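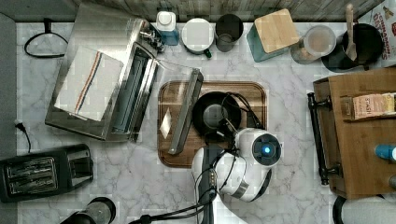 **Minutes of the Household, Second Part**

The household at Nyarko was constituted of two persons, Katalin Kovács and Miloslav Zeman, and it kept minutes. The entry for 2 August 2022 records that the arm, hereafter called Isen, was permitted to work at the kitchen counter for a trial period, the garage having been found too damp for its cables.

Mr Zeman submitted that Isen should be given the frying pan. Ms Kovács asked that it be noted that the pan had belonged to her aunt. It was so noted. The pan was placed on the tray, and the oven door was left down in accordance with the plan drawn up in February.

Under the rules then in force, neither member might touch the arm while its light was blue. Mr Zeman read the rules aloud. Ms Kovács observed that he had written 28 of them and that four concerned biscuits. She was asked to confine her remarks to the matter under review.

The first lift was attempted before lunch. Isen closed its fingers on the air beside the pan, held the air with great care, and set it down again. Mr Zeman entered this as a partial result. Ms Kovács moved that the word "partial" be struck out. The vote was tied, as all votes of the household had been, and the word remained.

Further attempts were made until the light in the window had gone. At the last of them the pan rose a finger's width from the wood and stayed there. Mr Zeman did not write anything down. Ms Kovács took the pencil from him and recorded the time, the height and the names of those present. After some thought she added a third name to the list, in the same hand as the others.

The members then stood for a while in the kitchen. No motion was before them. It was agreed that the pan should be used for eggs in the morning, and that Mr Zeman would cook them himself.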